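Two grippers, one cardboard box: trying the Gutia hand kit

July 19, 2026 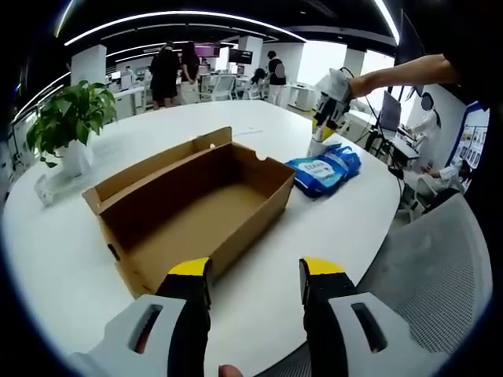 Yellow tips open over the white table, with the box and the wipes waiting.

So I finally got some proper time with the Gutia kit and I am so glad I did! If you've been reading since February you'll know I've wanted to try hand-held grippers for ages. You hold one, you do the job with it, and it records how you did it so a robot arm can learn from you later. No arm needed on the day, and that's a big plus on my budget.

We kept to packing jobs. A soft pack of wipes sounds easy, and then you squeeze it too hard and it folds up like a taco. The fingers on the Gutia open nice and wide, and the bright yellow tips are a joy – I always knew where they were, even when I was looking past them at the box.

Daranee Rattanakul took the second gripper and was much better than me from the start (she says it's from years of chopsticks, I say she practiced). My goal was 50 good runs and I got there before lunch, with 9 more that I threw out for being sloppy.

Now the grumbles. The cable gets in the way when you reach across the table, and I'd love a longer one. My wrist was sore after a while too. The Vondura I tried before was lighter, but its grip felt mushy and I never really got used to it. Charging is fine, up to 6 hours if you take breaks. The setup guide has a whole page on cleaning the lens and only two lines on pairing, so leave yourself extra time for that part.

Would I use it again? Yes, tomorrow if I could! Next I want to try folding towels, and Daranee wants to do mugs – we may need to buy cheap mugs first.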